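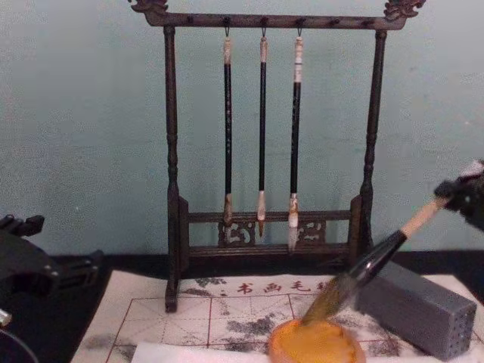 How to Practice Brush Calligraphy With Just Water

I burned through 714 sheets of practice paper in my first year (yes, I kept the receipts) before my teacher, Yaqin Jin, talked me into a water-writing cloth. You dip your brush in plain water, the strokes show up dark, and then they fade as the cloth dries. No ink on your sleeves!

What you need

A water-writing cloth with a printed grid
A brush with some spring in the bristles
A shallow dish or pad to wet it on
A rack for hanging brushes

Getting started

Soak a new brush in cool water until the bristles go soft all the way up. Press it on the pad and roll it a little so the tip comes back to a point. If it drips when you lift it, it's too wet and your strokes will turn into puddles. Mine did for weeks.

Now pick one character and stick with it. I like 永 for this, the classic practice one. Use the dashed diagonals to find the middle of each square and start your first stroke from there. Go slow, press down, ease up, lift. I do 15 minutes before breakfast and that's plenty.

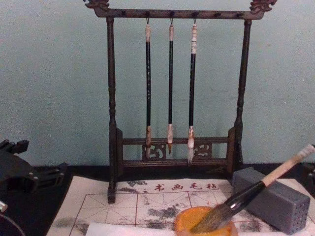

When you're done, rinse the brush, squeeze it gently from the top down, and shape the tip with your fingers. Then hang it with the tip pointing down. Water that sits up inside the ferrule loosens the glue, and I lost a really nice goat hair brush that way last May. Leave a bit of space between brushes so the air gets around them.

The cloth just needs to lie flat until the gray smudges go away. Don't iron it, and keep real ink far away from it. I got one drop on my first cloth and it's still there.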